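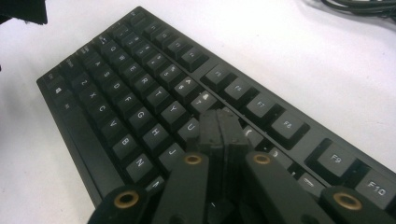 Figure 13. Keyboard task, seen from the tool camera. Fingertips closed, just below the 7 key.

Section 4: Recording key-press examples with the Stotari hand tool

By now you should have the tool charged, paired and calibrated (Section 3 if not – it's worth going back, we promise). This section takes you through your first proper batch of demonstrations on a computer keyboard. We like to start new people on the keyboard because the targets are small and clearly labelled, and a miss is easy to spot when you review the recording. It's also a task you can do sitting down with a cup of tea nearby, though please keep the tea off the recording table.

One batch is 25 demonstrations. A full set for the Kandov trainer is four batches, or 100 demonstrations, and there's no need to get through them all in one sitting. Most of us at Ustholm do two batches before lunch and two after.

Setting up the table

1. Clear a space a good bit bigger than the keyboard. A plain, light-coloured tabletop gives the tracker the least trouble with a dark keyboard.

2. Put the keyboard down at whatever angle you fancy. Diagonal is fine, and so is square to the table edge. You'll be changing it between batches anyway, so don't fuss over the first one.

3. Unplug the keyboard, or lock the computer it belongs to. A few of us have sent some very odd emails while recording.

4. Check your lighting from the tool's point of view by opening Live View on the tablet. You should be able to read the letters nearest the fingertips. Some blur on the far keys is quite normal and won't affect the batch.

Note: Cables and other bits and pieces at the edges of the view can stay. The model is meant to cope with an ordinary desk, and a little clutter does it good. Just make sure nothing can snag the arms of the tool as you move.

Recording a demonstration

5. Squeeze the handle until the two fingertips meet, and hold them closed. For key pressing they stay closed from start to finish.

6. Read the target key from the tablet, then press the green button. Wait for the single beep before you move.

7. Bring the tool in from your side of the table at a comfortable speed, roughly how you'd reach for a light switch. Pause for a moment over the target.

8. Press straight down until you feel the key bottom out, lift off, and draw the tool back to where you started.

9. Press the green button again. Two beeps mean the demonstration has been saved.

The fingertips and inner arms will hide some of the keys while you work, and this catches nearly everyone out at first. Try to line up using the neighbours you can still see. If you're after the U key, for instance, come in slowly with Y and 7 in view and settle from there. Please don't tilt your wrist to peek around the tips – the trainer will faithfully learn the peek as well.

CAUTION: Keep your free hand away from the pivots while squeezing the handle. The arms close more firmly than you'd expect and can give you a nasty pinch.

CAUTION: Don't lean on the keys. If the tablet shows error 134 (excess tip load), stop, lift the tool clear and discard that demonstration.

Between batches

10. Turn the keyboard to a new angle and shift it a little along the table.

11. Wipe the fingertips with a dry cloth. Light scuffing is ordinary wear and nothing to worry about. Replace them if you can feel an edge lifting.

12. Go back over the batch in Sýkora Review and mark any wrong keys as "miss". Please mark them and leave them in the folder, as the trainer makes use of misses too. Only demonstrations with an error code should be discarded.

When all four batches show a green tick, leave the tablet on its dock to upload and carry on to Section 5, Opening and closing drawers.

Section last revised Oct 4, 2023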